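Qui sommes-nous

Bastura - atelier-école de petite mécanique. Engrenages, réducteurs, trains planétaires, tout ce qui tourne et qui a des dents. Ouvert en mars, il y a 13 ans, dans l'ancien dépôt Salinas. Au départ deux établis, un tour d'occasion et un poêle qui fumait. Le poêle est parti, le tour est toujours là.

Fondé par Tatu Bakilana, ajusteur de métier, rejoint ensuite par Emiliano Sosa qui venait de l'horlogerie de clocher. L'un fait le montage, l'autre la taille et les cotes. Pour le café ça dépend des jours.

Ce qu'on fait

Montage et démontage de petits réducteurs, pour des ateliers qui n'ont pas le temps ou plus la personne. Remise en état de mécanismes anciens quand il reste de quoi travailler. Petites séries, jusqu'à 400 pièces, au-delà on vous envoie chez Hutach qui est équipé pour. Et la formation, qui prend maintenant une bonne moitié de nos semaines.

Le stage de base dure 4 jours. On commence toujours par le même exercice : une platine ronde, des axes, des pignons droits à poser un par un. Ça paraît bête. Un pignon se présente à plat, bien au-dessus de son axe, on descend sans forcer, on cherche l'engrènement en tournant un rien. Si ça coince on remonte et on recommence. Pas de maillet ! Les stagiaires qui arrivent de l'automobile ont du mal avec ça, les couturières jamais.
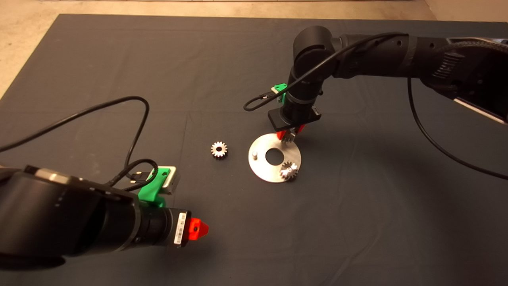 Les pièces en attente se posent à côté de la platine, jamais dessus. Une denture marquée c'est un réducteur qui chante, et le client rappelle. On travaille sur tapis de tissu sombre, réflexe d'Emiliano : une pièce claire s'y voit tout de suite et si elle tombe elle ne roule pas jusqu'au mur. Le tapis se secoue le soir, dehors, pas dans l'atelier (merci).

Après les pignons droits on passe au porte-satellites, puis au jeu, au graissage, au contrôle à la main. Le dernier jour chacun remonte un réducteur complet et le démonte devant les autres. Pas de note. Une attestation, un repas, et le réducteur reste chez nous.

Pour qui

Apprentis, salariés en reconversion, retraités bricoleurs, lycées techniques. Groupes de six personnes maximun, sinon on ne voit plus les mains. Pas besoin de diplôme. Il faut de bons yeux ou de bonnes lunettes, et des manches courtes.

Où nous trouver

Burkville, derrière la gare de marchandises, portail vert, sonner fort. Le stationnement est dans la cour. Visite possible sur rendez vous, le matin de préférence - l'après-midi on est en stage et on n'entend pas le téléphone.

Pour un devis : envoyez les cotes, le nombre de dents si vous l'avez, et le délai souhaité. Réponse sous 2 semaines, souvent avant.

Page mise à jour le 10 juin 2020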